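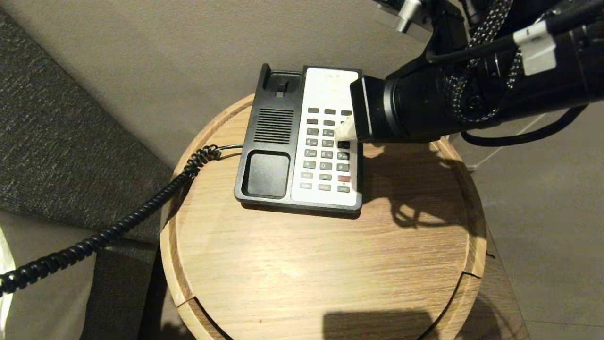 Desk telephone on a round wooden side table.

Home | Sewing Room | Knitting | Tips | Contact

Getting Fabric and Yarn Ready
Briltside Craft Tips
2 min read

Wash quilting cotton before you cut it. Zigzag the raw edges first, or they will fray into a knot in the machine. Dark reds and blues go in alone the first time.

Press with the grain. Lift the iron and set it down again; sliding it stretches the cloth.

Wind embroidery floss onto cards and write the color number on each one. Two skeins of red can look alike under a lamp and differ in daylight.

Change the machine needle after every large project. A dull one makes a popping sound as it goes through.

Soak finished knitting in cool water, roll it in a towel, and pin it flat. Wool takes a day or two, longer in December.

Store batting unfolded if you have the room.

Recent tips
Removing Chalk Lines from Linen
Sharpening Small Scissors
50 Uses for Selvage Strips
Fixing a Dropped Stitch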